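Descaling the kettle before the December guests. Quick version, I'm typing this between loads.

You need: white vinegar, water, an old toothbrush, a plastic bottle for leftover mix. Mine's a Zododora, 51 oz, bought used. Should work on any plain metal kettle. Check the leaflet first if yours has a coating.

1. Unplug. Empty it. Lift out the spout filter if there is one.
2. Half vinegar, half water, up to the max line. No more — it foams.
3. Plug in, bring to a boil, switch off right away. Open a window!
4. Leave it 37 minutes. Half an hour is fine, I just forgot it.
5. Unplug, let it cool, pour out. Brush the stubborn bits, espescially round the bottom seam.
6. Filter goes in a cup of the same mix meanwhile. Rinse.
7. Boil plain water twice, dump both.

Still smells? Boil once more with a slice of lemon. Dont scrape with a knife, I wrecked the Skodow that way.

Leftover mix keeps for weeks in a closed bottle. Label it. Good for shower heads too.

Bottles, and a cup:
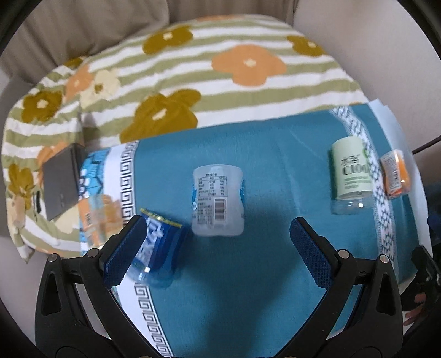
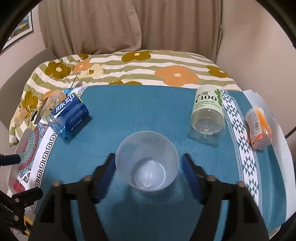 Hervé Marty wrote in to say citric acid does the same job with no smell, two spoonfuls to a full kettle, and that in Gernatmont the water's so hard he does it every month.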